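Search this site Search

Skolthorpe Opens Furnished Family Lounge at Aken House

AKEN, April 2026. Skolthorpe, the regional housing and family support charity, today announced the opening of a furnished family lounge on the ground floor of Aken House. The room will be used by families staying in the building's 30 short-term apartments and by relatives who visit them.

The lounge was furnished under an agreement with Wonderwood, which supplied the seating and tables, and with Chacko Interiors, which planned the layout. Seating was chosen for long use by people of all ages, with padded surfaces that can be wiped clean and enough length for a parent and children to sit together.
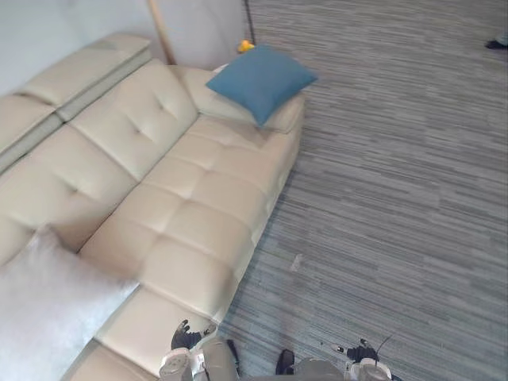 Work on the room began in December, after residents were asked what they missed most from their own homes. The charity received 158 written replies. A comfortable place to sit outside the apartment was the most frequent request, followed by better lighting and a quiet corner for reading.

"Families often come to us at short notice and with very few belongings," said Lavanya Chowdary, director of resident services at Skolthorpe. "They asked for a living room, and we have taken that request at its word. The cushions are meant to be moved, the fruit is meant to be eaten, and the sofa is meant to be used every day."

The open floor beside the seating has been kept free for play and for small group meetings. 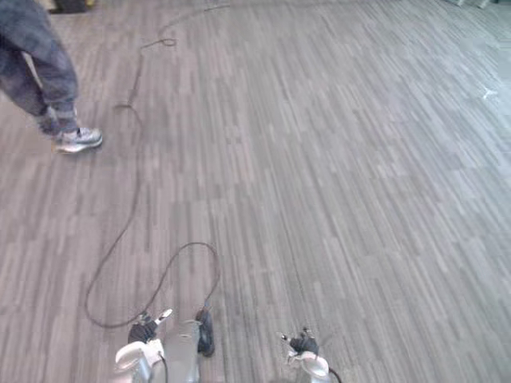

Striped gray carpet tiles at Aken House.

Residents will share the daily tidying of the lounge with staff. Cushions are to be returned to the sofa each evening, and side tables cleared and wiped. A short printed guide has been placed in every apartment.

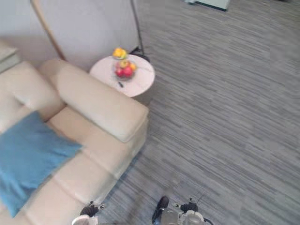 Who may use the lounge?
The room is open to all current residents of Aken House and their registered guests, from 8 in the morning until the building closes to visitors.

Skolthorpe has also set aside a fund of $1,000 for soft furnishings, to be spent over the first year on replacement covers, throws and cushions.
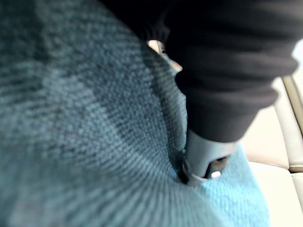
Spending from the fund will be guided by residents, who may submit requests at the front desk. Ita Kinsella, house manager at Aken House, said that texture and color had mattered to families more than the charity expected. Knitted pieces in heathered teal-blue yarn, with the rows of stitches plain to see, are in keeping with the warmer look that many residents described in their replies. Further items will be added as requests are reviewed.

Media inquiries may be directed to the Skolthorpe communications office.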